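Workshop notebook: desktop strip-down, Mansour batch
July, entry started 9.40

Carried on with the old office desktops that came over from the Mansour building. They are all black towers, the sort that sat under desks for years, and most have a property sticker and a fair bit of fluff. The plan is the same as last month: open, check, take out what is worth keeping, bag it, write it up, put the case by the back door for the metal collection.

Cleared the long bench before starting. The slatted aluminium top is good for this because a tower won't slide about on it, but the slots eat screws. Lost one down there within the first ten minutes and had to fish it out with the magnet. Put the magnetic dish next to the case after that and used it for everything, even the side panel thumbscrew. Please do the same if you pick this up after me.

Towers go on their side with the open face up. I tried one standing upright and gave up, as the board is at an awkward angle and you end up holding the case with one hand. On its side you can get at the power supply, the board and the card without moving anything.

Order of work, as I have it now:

Side panel off. Look before touching anything and note what is missing.
Data cables off at the board end first, then at the drive.
Drives out and straight into the wiping tray. Drives do not go in the general parts box, even for a minute.
Memory out, if there is any.
Graphics card out. Undo the bracket screw before pressing the catch.
Power leads off the board, big one last.
Power supply out. Check the back screws are all undone before pulling.
Processor, if there is one, then the board.

The big power plug is the one that causes trouble. The clip is stiff and it's tempting to pull on the wires. Squeeze the clip and rock the plug end to end. If it won't shift, leave it and come back when the card is out, as there's more room for fingers then.
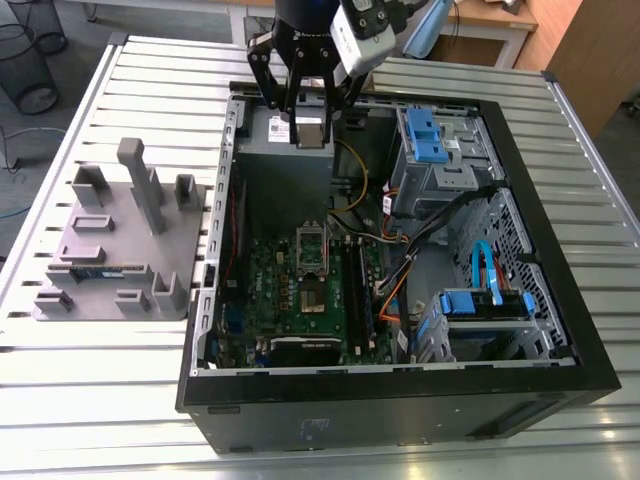
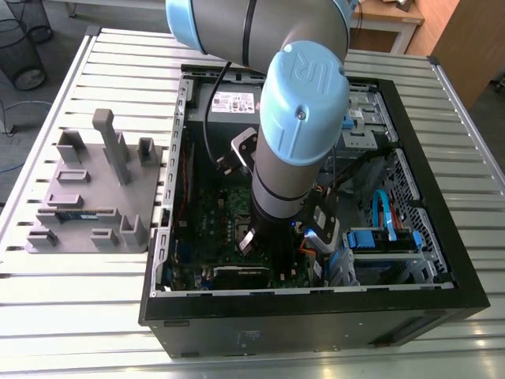
Page last changed: July, 16.25

The board with the small Dell logo on it has an empty processor socket with the metal bracket lifted up. I've put it down as "no CPU" on the sheet. Sockets like that need to be covered as soon as we see them. We have a bag of plastic socket covers from the Orkitent order and they fit most of these, though they're a loose fit on some. If there isn't a cover to hand, close the bracket over the socket and put a strip of paper tape across the top. Don't tape onto the contacts themselves.

The drive side takes longest. With a honeycomb metal cage and a blue caddy in the lower bay, the caddy is the easy bit: pinch the sides and draw it out level. The blue SATA cable has to come off first. It stands up in a loop and catches on your sleeve, and I would rather not snap a connector. Some of these cables have a metal latch and some don't, so feel for it before pulling. The optical drive can wait until everything else is done. We have more of those than we will ever use.

Power supplies: keep them if the label can be read, the fan turns freely by finger and no leads have been cut. Write the wattage on masking tape and stick it on the side, not over the label. Anything that smells burnt goes into the scrap crate. No opening them up. I know there has been some interest in the fans, but it isn't worth it.

Graphics cards: nothing exciting is expected in office machines. Wipe the edge contacts with a dry cloth, anti-static bag, label with the case number. If the lettering can't be made out, write "unknown" and leave it for the test bench. Guessing at model names made a mess of the last list and I spent most of an afternoon putting it right.

Cables: the thin coloured ones along the inside wall are usually front panel or fan leads. They are hooked under little folded tabs in the metal, and the tabs are sharp. Cut my thumb on one, first of the year. Plasters are in the top drawer under the kettle, and the packet is getting low.

Tally sheet is on the clipboard. Done so far: 2 cases with the sheet fully filled in, 5 more opened and checked but not stripped. Those are stacked to the left of the door with their panels tucked behind. Please don't mix up the panels, they look the same but some have the catch in a different place.

Supplies. Opened the new box of 100 anti-static bags. The size is right for cards and memory but too small for a full board. For boards I've been using the big pink bags from Ronmont and folding the end over. Need to ask whether we can get more of those, or whether the Zerent ones are any cheaper.

Asked at lunch about the spare memory. Answer was to test it before we decide, so it's all going in the shallow tray with the foam. No stacking.

Things to sort out:

Another magnetic dish, the small one is full after one case.
Longer screwdriver for the back power supply screws. The handle on the current one fouls the edge of the case.
A fresh column on the sheet for "socket covered yes/no".
Somewhere better for the side panels.
Vacuum bag.

Finished at 16.20. Bench wiped down, screws sorted into the jars, drives locked in the cupboard. Key is back on its hook.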